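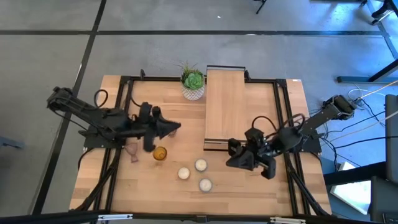 Grola moves table-setting work to two-arm benches

By Liette Lévesque
April

Grola, which packs and stages tabletop decor for hotels and event halls, has put two-arm robot benches into its staging department, the company said. Each bench carries a pair of arms with two-fingered grippers that handle small items such as tealights, glass tumblers and potted plants.

The department arranged 3,751 place sets last quarter, all by hand. Grola expects the benches to take over 900 a month once the arms have been trained on the full item list, now at 526 entries.

Staff numbers stay the same, according to operations manager Gordon Sutherland. Six stagers have moved to bench operator posts, where they demonstrate each layout, check the result and log dropped or misplaced items. Pay grades are under review.

"The lifting and reaching went down. The paperwork went up," said Annunziata Costa, a stager for 11 years. She said glass is still the slow part – operators stop the arms more often for tumblers than for candles.

A second group of benches is planned for the Uletach site.

Recent items
Osudel extends night shift trial
Uletach dock reopens after floor work
Carrier rates: what changed in April

This site uses cookies. By continuing you accept our cookie policy.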